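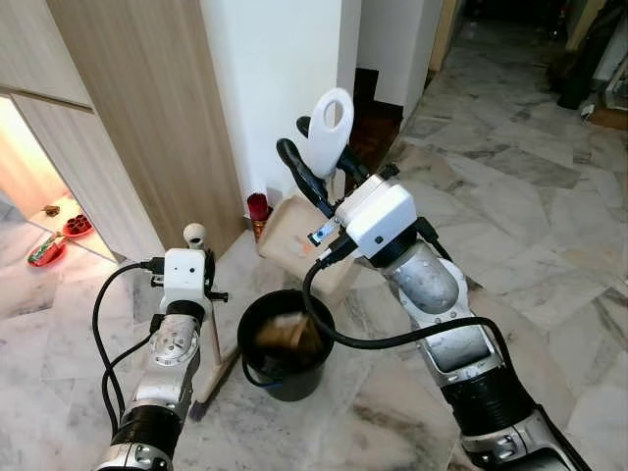
Slide 1. Floor work with two arms: broom in the left gripper, dustpan in the right, bucket between them.

Good morning, and thank you to Pauline Cheetham for the invitation. (Wait for the people at the back to sit.) I will speak on how we at Notwood planned the money for our two-arm station, and where our plan was wrong.

Please look at the cables on the slide. Each arm has one running down from the gripper housing. In our first budget cables had no line at all. We paid for them from the travel money, and I had to explain this in February to people who were not pleased.

Slide 2. What we asked for
We sent the same request to Derden and Pillai. Derden gave one price for everything. Pillai gave a list with 102 items, and it took me two evenings to read it. I still prefer the list. When the budget was cut, we could see which items to move to the next year.
(If somebody asks for the total prices: I cannot share them, both offers are confidential.)

Slide 3. Hours, not only purchase
Our plan is for 639 working hours in the first year. Gripper fingers are a wearing part, so we put spare ones in the same order. Ordering them later means a second delivery charge and a second signature.
Household tools also need a line. A broom and a dustpan are cheap, but our purchasing system has no category for them, and the form came back to me twice. Ask your purchasing office before you begin.

Slide 4. Staff time
This was our biggest mistake. We calculated nearly 5 weeks for installation and training, and we put zero cost beside it, as the salaries were "already paid". Rendgate, our partner site, charged these weeks to the project from the start. Their budget looked more expensive than ours and it was more correct.
(Speak slowly here. Show the two columns.)

Slide 5. For your own plan
Ask for an itemised offer. Write the spare parts and the tools in the first order. Put a real number for staff time. Keep a small reserve and say openly that it is a reserve.

Questions. If there is time, go back to slide 3 and explain how we estimated the hours.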